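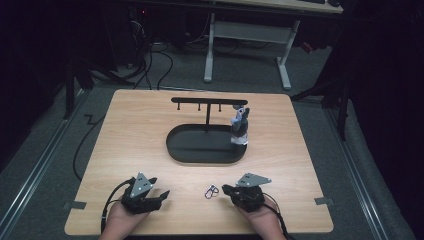 Urnunix Help Desk
Ticket 92 – Drolleo hanging stand, crossbar turns on the post when loaded
Opened by: Pui-shan Yang
Handled by: Sze-wing Wu
Product: Drolleo stand, black, oval tray
Opened: 31/01/2022
Status: Solved

Pui-shan Yang wrote:

Hello! First of all, I love this stand. I bought it in December for keys and small bits that used to end up all over the table, and it has made such a difference. The oval tray is just the right size, the raised rim stops things rolling off, and the plain black looks lovely against our pale wood. So please don't read this as a grumpy message, I really want to keep it!

The trouble is with the bar across the top. As soon as I hang anything on the pegs it starts to swing round, slowly, like a weather vane. With one light key it stays put. With the big bunch (355 g on the kitchen scales, I know, it's a lot of keys) it goes a quarter turn and then the keys bang against the post. I can push it back by hand and it stays until I hang something up again.

What I've tried so far:

Turned the bar clockwise by hand until it felt tight. Better for one evening, then the same again.

Moved the keys to the peg nearest the post. Much better, but then I've only got one peg in use and that seems a shame.

Put my little figure on the right-hand end of the tray, beside the post, to balance the keys. It made no difference at all to the turning, but he looks so at home there that he's staying.

Is there a screw somewhere that I've missed? I've looked at the top of the bar and can't find one. Happy to do anything you like with a screwdriver, I enjoy this sort of thing.

Sze-wing Wu replied:

Hello Pui-shan, thank you for such a cheerful ticket, and for weighing the keys. That helps a great deal.

You haven't missed anything obvious. The only screw that you can get at is under the tray. It runs up into the bottom of the post. The bar is fixed to the post in the factory with a short threaded stub, and it should not move when the stand is in use. A turning bar can come from two places, so I'd like to find out which one you have before we send you anything.

Could you do the following when you have a few minutes?

1. Take everything off the pegs and the tray.
2. Hold the post in the middle with one hand and keep it still.
3. With your other hand, try to turn the bar.
4. Then hold the tray down flat on the table and try to turn the post.

If the bar moves in step 3, the joint at the top is loose. If the post moves in step 4, the joint at the bottom is loose, and the bar is simply going along for the ride. The second one is far more common.

Please don't turn the bar any further clockwise for now. If the bottom screw is loose you may be winding the post down onto it crooked.

Pui-shan Yang wrote:

Oh, this is brilliant, I never thought of holding the post!

I did both. In step 3 nothing moves, the bar is solid as anything. In step 4 the whole post turns in the tray. So it's the bottom one, and I've been blaming the bar for weeks, poor thing.

I turned the stand over and there's a round felt pad in the way where the post must come through. Do I peel it off? I don't want to tear it if it's meant to stay.

Another thing I noticed while I had it upside down – the post isn't in the middle of the tray, it's towards the back. Is that right? I had it facing the other way for the first fortnight and it seemed tippier then.

Sze-wing Wu replied:

Yes, that's right, the post stands in the back half of the tray. The longer part of the tray goes in front, under the pegs, and gives you somewhere to drop things. It also helps with tipping if you lean on the bar a bit when you hang something up.

The felt pad does come off. It's held with a soft glue. Slide a thumbnail or the edge of an old bank card under it and go round slowly. Keep the pad somewhere clean, sticky side up, and it will go back on afterwards. If it's lost its stick, a dab of ordinary craft glue is fine.

Under it you'll find a cross-head screw with a washer. Before you tighten it, please take it right out and look at the washer for me. There should be a flat one and a spring one (the spring one has a cut through it and looks slightly twisted). Tell me what you find.

Pui-shan Yang wrote:

Pad is off in one piece! I'm so pleased with myself.

The screw was barely holding, I could turn it with my fingers. There's one washer, the flat one. I've looked in the box (I kept the box, I keep all boxes) and in the little bag the pegs came in, and there's no twisty one. I even crawled round on the carpet with a torch in case it had dropped out when I took the pad off. It's grey carpet so a small grey washer would have every chance of hiding, but I really don't think it was ever there.

I've put the screw back with just the flat washer and done it up firmly. The post feels good. I've hung the keys on again and I'll leave them overnight and see.

Sze-wing Wu replied:

Lovely work. A missing spring washer would explain all of it. The screw settles a tiny amount each time a weight goes on or comes off, and with nothing to take up the slack it works itself loose.

I'll post you a washer today, along with a spare screw and a new felt pad. There's nothing to pay. Meanwhile, how does it look this morning?

One more thing to check. When you tightened it, did you line the bar up with the long side of the tray? If it's even slightly off, the pegs on the far side hang out past the rim, and then the weight pulls sideways as well as down.

Pui-shan Yang wrote:

Morning report: it held! 24 hours now, and no turning that I can see. I put a pencil mark on a bit of tape at the bottom of the post so I'd know for sure, and the mark hasn't moved.

But you've caught me out on the lining up. I did it by eye and it was off. I've loosened it, laid a ruler along the bar, looked straight down from above and got it dead level with the tray, then asked my sister to hold the bar while I did up the screw from underneath. It's MUCH easier with two people. On my own the post crept round with the screwdriver every time. You might want to put that in the leaflet!

I've also spread things out. Big keys on the peg nearest the post, the shed key in the middle, and the far end is for whatever I've got in my pocket, usually a clip. It's all so tidy that I keep walking past just to look at it.

May I ask about the size while you're here? The page says 33 cm tall. I'm thinking of a second one for the shelf in the hall, and the gap there is quite tight.

Sze-wing Wu replied:

33 cm is the height to the top of the crossbar with the felt pad on. I'd leave a finger's width over that, so that you can lift it in and out without scraping.

Good tip about the second pair of hands. I've passed it to the person who looks after the leaflet. If you're ever doing it alone, lay the stand on its side on a folded towel with the bar hanging over the edge of the table, and wedge the bar against your knee. It looks silly and works well.

On sharing out the load, that's just how I'd do it.

The parcel went off this afternoon. When the washer arrives, the order from the tray upwards is: screw head, spring washer, flat washer, tray. The flat one goes against the tray so that the spring one doesn't chew into the paint.

Pui-shan Yang wrote:

The parcel's here! Washer fitted in the order you said, bar lined up, new pad stuck on, everything hung back up. I swung the big keys on and off a good many times to try and upset it, and the pencil mark is exactly where it was. Figure back in his place on the right. I'm delighted.

I've ordered the second one for the hall. I'll be checking for the twisty washer before I so much as take the pegs out of the bag.

Sze-wing Wu replied:

Wonderful, thank you for letting me know! I've put a note on your new order for the packers to check the washers before it leaves. I'm marking this one as solved, but if the mark on the tape ever moves, just reply to this ticket and it will open again.

Notes added on closing
Cause: spring washer missing from base screw, post turning in tray.
Fix: spring washer fitted, bar lined up with long side of tray, screw tightened with a second person holding the bar.
Parts sent: spring washer, screw, felt pad.
Leaflet: add a line on holding the bar while tightening, and a small drawing of the washer order.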